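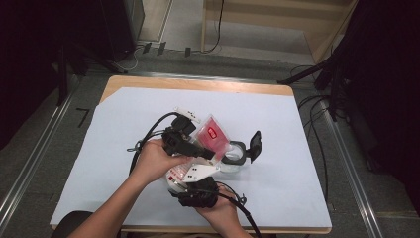 Ein großer Bogen Papier auf dem Tisch, und das Werkeln kann losgehen.

Papier auf dem Tisch und andere Gewohnheiten aus meiner Küche

Meine Großmutter hatte immer eine Rolle Papier hinter der Küchentür stehen, und als Kind fand ich das furchtbar altmodisch. Inzwischen steht bei mir selbst eine, und ich möchte sie nicht mehr hergeben! Bevor ich umfülle, klebe, schraube oder Gewürze mahle, kommt ein großer Bogen auf den Tisch, und hinterher wird alles zur Mitte gefaltet und ausgeschüttelt. Krümel, Mehlstaub, Späne, das kleine Schräubchen, das sonst unter dem Kühlschrank landet – alles noch da.

Nehmt ruhig Papier ohne Glanz, das rutscht weniger. Zeitung geht zur Not auch, aber auf hellem Holz färbt sie gern ab, besonders wenn man mit feuchten Händen arbeitet (ich habe einen Fleck im Tisch, der seit Jahren vom Wetterbericht erzählt). Wer keine Rolle kaufen mag, fragt einmal in einer Druckerei nach Resten. Bei uns im Ort gibt Helmut Reuter sie für ein paar Münzen in die Kaffeekasse her, und ich komme mit einem Bündel monatelang aus.

Das Umfüllen selbst hat so seine Tücken. Bei Mehl, Zucker und Grieß stelle ich das Glas auf das Papier, rolle ein zweites Stück zum Trichter und lasse es ganz langsam rieseln. Vorher muss das Glas wirklich trocken sein, auch unter dem Rand des Deckels, sonst klumpt der Zucker und das Mehl wird muffig. Und bitte nie den neuen Vorrat auf den alten schütten. Erst leeren, auswischen, trocknen lassen, dann füllen.
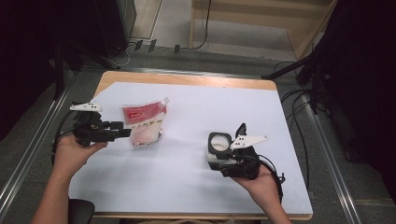 Bei den Haltbarkeitsdaten bin ich lange schlampig gewesen, das gebe ich zu. Jetzt schneide ich das Datum aus der Packung und lege es mit ins Glas, mit der Schrift nach außen. Bei Reis und Linsen schneide ich die Kochanleitung gleich mit aus, denn jede Sorte will ja eine andere Zeit haben. Meine Nachbarin Perihan Gökçe schreibt lieber mit einem Wachsstift direkt auf das Glas, was auch sehr hübsch aussieht und sich mit warmem Wasser wieder abwischen lässt.

Angebrochene Beutel, die nicht umgefüllt werden, streiche ich von unten nach oben aus, bis die Luft draußen ist, falte den Rand zweimal um und klammere ihn fest. Wäscheklammern aus Holz halten prima. Ich hatte auch einmal teure Verschlussclips von Rinero, die waren nach einem Winter ausgeleiert, während die Klammern von meiner Mutter noch immer zuschnappen. Nüsse und Vollkornmehl kommen bei mir in den Kühlschrank, weil sie sonst schnell ranzig schmecken.

Und dann die Motten, ein leidiges Thema! Im Oktober räume ich einmal alles aus, sauge die Ritzen und die Bohrlöcher der Regalböden aus und wische mit Essigwasser nach. Auf einen Liter Wasser nehme ich 8 Esslöffel Essig. Danach bleiben die Türen bis zum Abend offen, damit es gut durchtrocknet. Ein Säckchen Lavendel riecht herrlich, aber verlasst euch bitte nicht darauf, wenn ihr schon Gespinste gefunden habt.

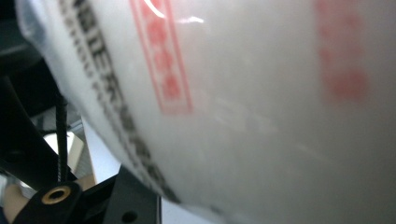
Was im Schrank nach vorne gehört, ist natürlich Ansichtssache. Bei mir steht das Ältere vorn und das Neue hinten, und schwere Gläser kommen nach unten. Für die kleinen Tütchen mit Backpulver, Hefe und Vanillezucker habe ich einen Schuhkarton mit Pappe unterteilt und mit dem Rest einer alten Tapete beklebt. Seitdem kaufe ich nicht mehr dreimal Natron.

Ach ja, und das benutzte Papier: Sauberes falte ich und nehme es beim nächsten Mal wieder, fleckiges kommt unten in den Biomülleimer, wo es die Feuchtigkeit aufsaugt. Erkundigt euch aber vorher, ob das bei eurer Abfuhr erlaubt ist. Mit Klebstoff oder Lack bekleckertes Papier gehört auf jeden Fall in den Restmüll.

Wer einen guten Kniff gegen festsitzende Etiketten auf Gläsern kennt, darf mir gern schreiben. Ich nehme Speiseöl und Natron, zu einem Brei verrührt, eine halbe Stunde einwirken lassen und abrubbeln, aber bei den Honiggläsern vom Markt beiße ich mir damit die Zähne aus.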